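Wiping a white surface without leaving marks

A pale surface shows everything, so I clean mine with very little product. One spoon of mild soap in warm water is enough. I wring the cloth hard, wipe in straight lines, and dry at once with a second cloth.
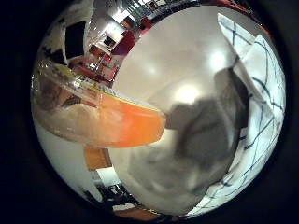 Thandeka Le Roux
Home tips writer, Mistgate

Light helps you a lot in this work. Where a lamp makes a bright spot on the white, put your head low and look along it from the side. Grease appears there as a dull patch. Move a little and check again.

For an old mark I leave the damp cloth on it during five minutes, then rub softly. Please do not use the rough side of the sponge, it takes away the shine.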